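How Does a Video Game Know When Two Things Bump?
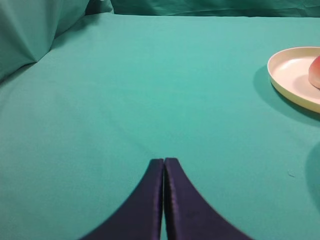
When you play a game and your hero runs smack into a wall, the hero stops. It seems like the most ordinary thing in the world, and most of us never give it a second thought, but somebody had to teach the game how to do it! Your own eyes are wonderfully good at this sort of job. Take the two dark blue fingers in the picture, so close to each other that they are almost touching. You can spot the very thin strip of green between them and say "there's a gap!" before you've even had time to think. A game can't do that, because a game has no eyes. It only has numbers, and it has to work out every single bump with arithmetic. Game makers call this collision detection, and "collision" is a grown-up word for a crash or a bump.

Boxes you can't see

Let's imagine you are playing Kilia, a game about a fox who runs through the woods collecting lanterns. The fox has pointy ears, a fluffy tail and whiskers, and checking every whisker against every leaf in the woods would be an awful lot of work for the computer. So the people who make the game play a clever trick. They draw an invisible box around the fox, and another invisible box around each lantern. These are called hitboxes. The game mostly forgets about the ears and the tail and asks one simple question – do these two boxes overlap?

To answer it, the game looks at where the edges are. Say the right side of the fox's box is at number 32, and the left side of the lantern's box is at number 686. That's a long way off, so there is no bump, and the game can go and worry about something else. A moment later the fox has run all the way over, the boxes overlap, and ding! You've got a lantern. The game checks up and down in the same way, or else you could pick up a lantern by running along the ground far underneath it.

"But I didn't even touch it!"

Have you ever been playing and shouted that? You may well have been right. In the racing game Hindville, the cars have nice round corners, but their hitboxes are square. If two cars pass very close together, the corners of the boxes can overlap while the painted cars still have a bit of daylight between them. Crunch, says the game, and you are left grumbling on the grass.

Makers have a few ways of fixing this. They can shrink the box a little so that it fits inside the picture. They can use a circle, which is lovely for balls and wheels. Or they can use several small boxes joined together, like the dragon in Tresitz, who has 5 of them – one for the head, one for the body, two for the wings and one for that long swishy tail.

Try it yourself

You'll need squared paper, a pencil and two coins. Lay the coins down so they are close but not touching, and draw a square around each one, as snug as you can. Now slide one coin and its square (you might want to cut it out) slowly toward the other, corner to corner. Do the squares overlap before the coins meet? Try it again from the side and see what changes.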